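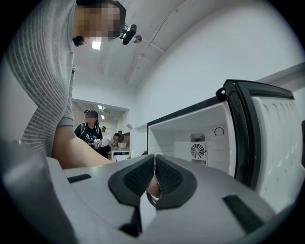
What size oar do I need for a 4 m raft on the Rurell?

Posted by Ona Lūse, April 3, 2019

I am replacing the oars on a second-hand raft with a standard rowing frame. The tubes are 4 m long and the distance between oarlocks is 193 cm. The old pair had no markings. The trip is in July, multi-day, loaded with kitchen gear and water.

Gediminas Eglītis
Size from the oarlock spacing, then adjust for seat height. The usual starting point is one third of the shaft inboard and two thirds outboard. Half your spacing is 96.5 cm, less a few centimetres so the handles don't meet in the centre. That puts the total near 280 cm. Go up one size if you sit high on a cooler or dry box, as the steeper shaft angle costs you blade depth. A loaded boat also sits lower, so measure with the gear in. Carry a spare of the same length.

Žydrūnas Sakalauskas
I just use whatever came with the boat. Never had a problem on the Rurell, but I only do the lower section below Drullwood.

Sarmīte Lukoševičius
Agree with the one third rule. Two additions. Check the shaft diameter against your oarlocks before ordering - Dokow shafts are slightly thicker than Avotiņš and will bind once the sleeve is on. And set the stoppers at home, with the frame strapped down and the tubes at river pressure. Mine moved 4 cm between the driveway and the put-in.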